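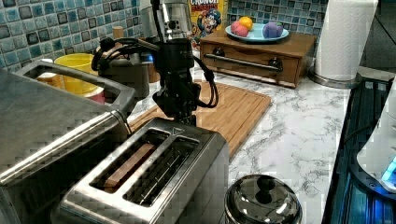
# Counter space: what actually earns its spot?

**marblemouth**

Moved into the new place in January. The counter is white with gray marbling, and I was going to be one of those people with a bowl of lemons and nothing else. You can guess how that went. There's a two-slot toaster, a big stainless oven thing beside it, a kettle, a yellow container, canisters, and a box of Cap'n Crunch leaning on the backsplash like it pays rent.

I have 30 inches of usable prep space left and I would like more. What goes? My money is on the toaster, given that the big appliance next to it could make toast too. The other half of the household disagrees and has been eating toast at me.

**gravyboat_captain**

Keep the toaster. I ran the experiment you're contemplating. I had a Kevell countertop oven that claimed to do toast, and it did, the way a cruise ship will get you across a pond. Preheat, tray, flip, wait. By the time it was ready I'd eaten the bread.

**tilde_ann**

Disagree with the captain. I got rid of my toaster two years ago and have missed it maybe twice. Oven toast is fine if you put the rack up high and stop hovering. You also get to do four slices, so nobody has to stand there eating in shifts.

Lose the cereal first, though. A cereal box is not an appliance. Do you not own a cabinet?

**marblemouth**

I own several cabinets. They are full of the things I already took off the counter.

**sumpwater**

What's in the wooden drawer thing with the plate of fruit on it? That looks like a decent footprint for something holding up a plate.

**marblemouth**

Tea, rubber bands, takeout menus for a place that closed. The fruit is toy fruit. A peach, a lemon and a plum, on a blue plate. So technically I did get my lemon, only it's orange.

**gravyboat_captain**

An orange lemon. I withdraw my advice, this household is beyond me.

**tilde_ann**

Toy fruit never goes bad, which puts it ahead of everything in my actual fruit bowl. But the drawer unit could hang on a wall or sit on top of the fridge. That's your space right there and nobody has to give up toast.

**hex_grout**

Only here for the backsplash. Small square mosaic in blues and teals with gray and white mixed in, yes? I put up something close to it in my last kitchen, a Figueiredo sheet mosaic, and grouted it myself. 832 tiles, and I know that because I wiped every one of them individually after I let the haze dry overnight. Looked great. I sold the house.

Anyway, please stop leaning cardboard on it. Grease gets behind the box and you find a clean rectangle later and feel judged.

**marblemouth**

It was here when we moved in, so I can't tell you the maker. The clean rectangle is a concern I did not have this morning. Thank you.

**sumpwater**

Measure before anybody throws anything out. My rule is 90 days. If I haven't plugged it in within 90 days it goes to the basement, and if I don't go down to the basement to fetch it, off to the thrift store. My waffle maker has made the trip three times. It has a very good lawyer.

**tilde_ann**

The 90 day rule punishes anything seasonal. By that logic I'd have given away my canning pot every winter.

**sumpwater**

Your canning pot lives on the counter?

**tilde_ann**

It lives in the garage. I'm making a point about principle.

**plaid_colander**

Toaster owner here, taking the unpopular middle. Put it in a lower cabinet and bring it out for breakfast. Mine is a Cestolik and the cord wraps underneath, so it takes ten seconds. Empty the crumb tray first or your cabinet will sound like a maraca. And let it cool all the way down before it goes in with anything plastic.

**gravyboat_captain**

I tried the cabinet. It lasted until the first morning I was running late, and then the toaster came out and never went back. Things that get used every day end up where they get used. I'd sooner move the kettle.

**hex_grout**

Move the KETTLE? And boil water in what, a hat?

**marblemouth**

The kettle stays. I was prepared to hear arguments about everything else.

Update: I took the drawer unit off the counter and measured again, and we're at 44 inches. It's on top of the fridge for now, fruit and all. The takeout menus went in the recycling, and the toaster has been granted a stay while we try oven toast for a week, high rack, no hovering. The cereal is still out because somebody wants it where they can see it.

**tilde_ann**

Four slices at once. Report back.

**plaid_colander**

There's a skinny pull-out shelf from Plirnside that fits beside most fridges, by the way. Mine holds three boxes of cereal and a bag of rice. Check your gap first, I had to take the baseboard off.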